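Keep the clothes rail, lose the tumble dryer

When we moved to Ullthorpe the house came with a tumble dryer. It was a Motameck, nine years old, and it sat in the cupboard under the stairs with a hose that went nowhere in particular. We used it for two winters. In April of the second year the drum stopped turning, and a man came out, took the back off and quoted £167 for the part and his time. I said I would think about it. I am still thinking about it, and the cupboard now holds boots.

My argument is a small one. Most households that own a dryer could do without it for most of the year, and the reason they don't is that drying clothes indoors on a rail has come to look like a sign of not coping. People hide it. They push the rail into the back bedroom when visitors come, and estate agents ask sellers to put it in the car. I have viewed a lot of houses and never once seen a damp sock, which cannot be a true picture of how the country lives.

I grew up with washing in the front room. It hung near the television from October onwards, and we watched programmes past the sleeves of my father's work shirts. I don't remember anyone being ashamed of it. You moved a shirt along if you wanted to see the football. 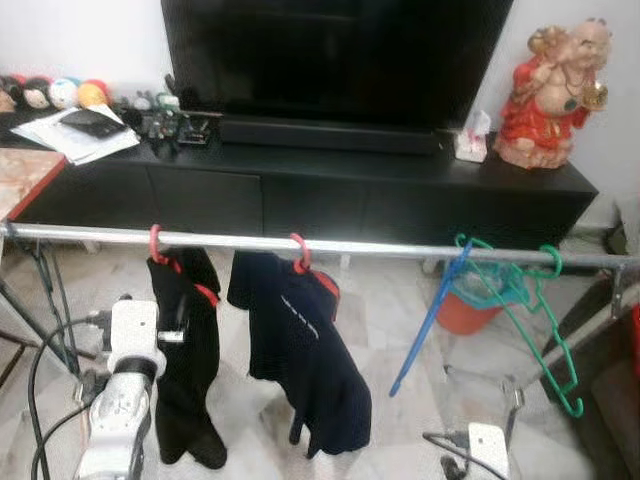 Two dark garments on red hangers, with the television behind.

The case for the rail starts with the clothes. A dryer wears them out. The fluff you pull off the filter was part of a towel or a jumper that morning, and elastic goes slack far sooner than it should. I have school sweatshirts that have been through three children on hangers. The ones we put through the Motameck went thin at the elbows and short in the arm, and we passed on very few of them.

Hangers matter more than people think. A shirt put on a hanger straight from the machine, buttoned at the top and pulled down at the hem, needs little or no ironing. The same shirt folded over a radiator dries with a hard line across the chest. Plastic hangers are best for this. Wooden ones can mark wet cotton, and bare wire ones leave rust at the shoulder. Mine came from a shop on Rondonuwu Street that was closing down, and they have lasted better than the shop did.

Then there is the money, which I will not go on about, as anyone with a meter can do their own sums. A rail costs nothing to run. It also has no drum, belt or heating element, and when ours broke I mended it with a jubilee clip.

The serious objection is damp. My neighbour Nadhirah Pattinasarany put it to me over the fence, and she is right to raise it. All the water in a load of washing goes into the air of the house, and if it stays there it ends up on the coldest wall. She had black mould behind a wardrobe one winter and blames the airer on the landing. I don't doubt her. A small flat with no working fan and windows painted shut is a bad place to dry a family's clothes, and telling the people in it to open a window is no help if the window doesn't open.

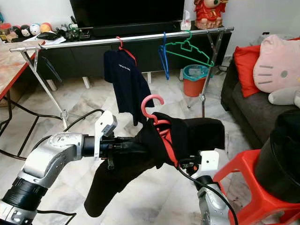
But the answer to that is a decent fan and a window that works, and those ought to be there anyway for the sake of the baths and the cooking. We open the window in the room with the rail for half an hour in the morning, even when it is cold, and keep the door to the hall shut. We also spin everything twice. A second spin takes a few minutes and gets out a surprising amount of water. Thick things go at the ends of the rail where the air moves, and there is a hand's width between one garment and the next. If the rail is full, the rest of the washing waits.

That last rule is the one people find hard. Afiq Liem, who I used to work with, has four children and told me flatly that his washing cannot wait. He does two loads a day and sometimes a third. I would not take his dryer from him and I don't think anybody should. The same goes for people who can't lift wet sheets, or who have someone in the house who is ill. A machine that does a needed job is worth what it costs.

What I object to is new homes being built as though everyone were Afiq. There is a development going up past the Latard roundabout, 400 houses, and I went round the show home with my sister. It had a utility space with a gap for a dryer and no place at all for a rail. There was no pulley, no hook in the ceiling, and the bathroom fan was on the same switch as the light. The gardens were covered by a clause against washing lines that could be seen from the road. I asked the woman on the desk where you would hang a wet coat. She said most buyers had a dryer. Well, they would have to.

Older houses managed this without much thought. My grandmother had a wooden pulley over the kitchen, four slats and a rope wound round a cleat, and it took a full week's wash up out of the way where the warm air was. You could fit one in a new house for less than the repair man wanted for my drum. An airing cupboard did the rest. Now the boiler is the sort that needs no tank, and the cupboard has gone with it, and I have yet to see what people were given in its place.

So I would ask builders for a drying space with its own fan, and landlords for windows that open. I would ask the rest of us to leave the rail out when people come round. Mine is in the front room today with the school things on it, and my sister is due at four.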